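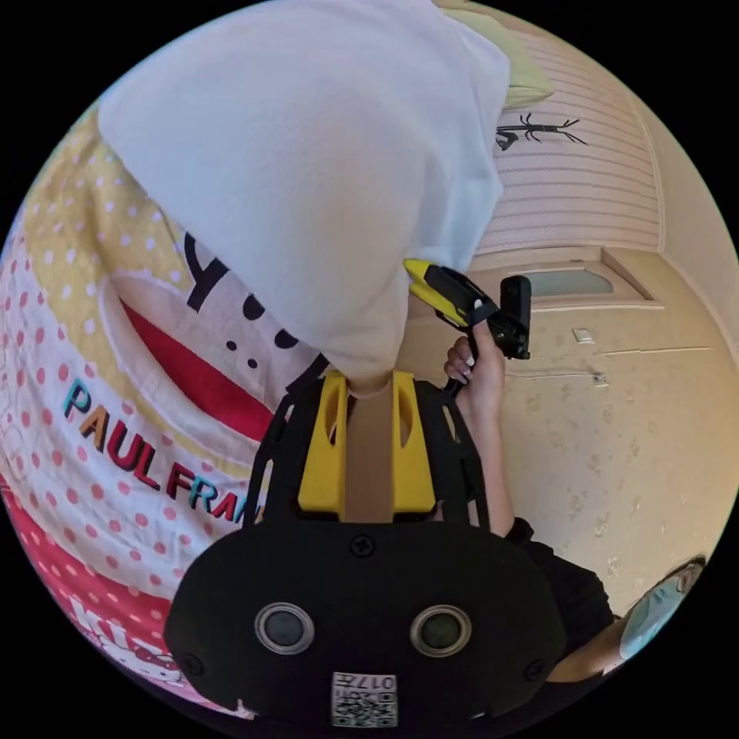 Paul Frank print, polka dots and all

Board: Job Hunting > Public Sector > Custbridge

clerk_hopeful
Anyone else applying for the Custbridge county clerk openings? 40 spots and you only need a high school diploma! I've been refreshing the careers page since November and I'm so excited I could hardly type my own address into the form.

mapleandrye
Yes!! I'm going for the Annan office (shorter drive, and they have a parking lot). Did you do the typing test yet?

clerk_hopeful
Saturday morning. Got 117 on the filing and proofreading part, no idea what that means in real life.

Grasteck_Dan
It's out of 166. Don't get too carried away, last round had 3,000 applicants and the pay is lower than the warehouse I'm at now. I'd keep looking at private jobs too.

mapleandrye
Sure, the pay's lower to start, but health insurance from day one and a pension! My aunt did 22 years there and loved it.

Grasteck_Dan
Day one? The posting says after 90 days. Page 2, under benefits.

mapleandrye
Oh shoot, you're right, I was reading the full-time transit one. Still applying!

Baiba Šimkus
I work in the Annan office and the front desk crew is great. Bring two forms of ID to the interview, and read up on how to file a records request, they love asking that. Applications close 25 February 2025 at 5 pm, and the site gets slow in the afternoon.

clerk_hopeful
Thank you Baiba!! Does the Clekasia practice test help at all?

Baiba Šimkus
The alphabetizing section does. Skip the math one, it's much harder than ours.

Grasteck_Dan
Fine, I'm applying too. Which form of the resume do they want, PDF or Word?

Baiba Šimkus
PDF.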